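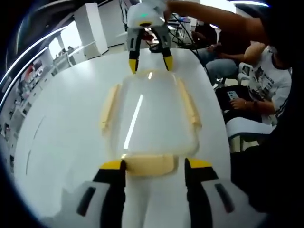

Kohei Imai

Looking for opinions on clear plastic packaging. We have a bench in the work area and a steady intake of parts that arrive in clear trays and sleeves. The piece on the round white table is typical. Large, transparent, rounded corners, a yellowish tint at the rim. I would like to keep these for sorting small items on the wall shelves. Current count on hand is 30.

Two questions. Does the yellow tint mean the plastic is aging? And is there a storage method that does not crease them?

peden_bench
Tint at the rim proves nothing by itself. Clear sheet looks darker edge-on because you are looking through more of it. Put the rim on white paper in daylight and compare it with a new one. If both look the same, it is the edge. If the old one is darker, retire it.

Flex test: bend one corner through a small angle. Aged plastic crackles or shows a white stress line.

Lamont_3
Disagree on the flex test. You put a stress line in a good tray to find out if it was good. Tap it with a fingernail instead. Brittle stock sounds sharper.

peden_bench
I have tapped a lot of trays and could not tell you the difference. A small bend at one corner does not affect use as a parts tray.

Donnie Crichton
Before testing anything, is it a tray or a lid? They store differently. A tray with a real lip will nest. A clamshell lid usually will not, or it nests and then locks, and you crack it getting it apart.

Kohei Imai
Mixed. Some are one half of a clamshell, which is part of the problem. The sleeves are worse. They puff up and will not lie flat.

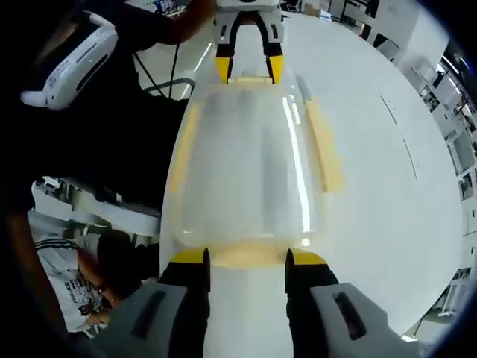
One of the clear plastic pieces held at both ends over the table.

Lamont_3
For the soft ones, hold both ends and pull lightly along the length while you press the air out toward the open end. Then lay it flat under a board overnight. Do not roll them. A rolled sleeve keeps the curl.

gistov_returns
Rolling is fine if the diameter is large enough. I roll mine around a mailing tube and have had no trouble since April. Flat storage takes a full drawer.

Lamont_3
And when you want one, it curls off the bench. I have done it both ways.

Donnie Crichton
I would question keeping the soft ones at all. A creased sleeve scatters light and you can no longer read a label through it. Rigid trays, yes. Sleeves, recycle if your local program takes film. Ours does not.

peden_bench
Agree with Donnie on sleeves. For trays, stack in one direction with a sheet of paper between each, 3 stacks of ten. Collar makes a slotted divider that fits the shelf, but cardboard does the same job.

Kohei Imai
Did the paper comparison at 3:30. The rim matched on the two newest trays and was visibly darker on an older one. That one is out. Keeping the rigid trays, interleaved with paper. Will try the board method on a few sleeves before deciding.

gistov_returns
Try one on a tube as well and post both results.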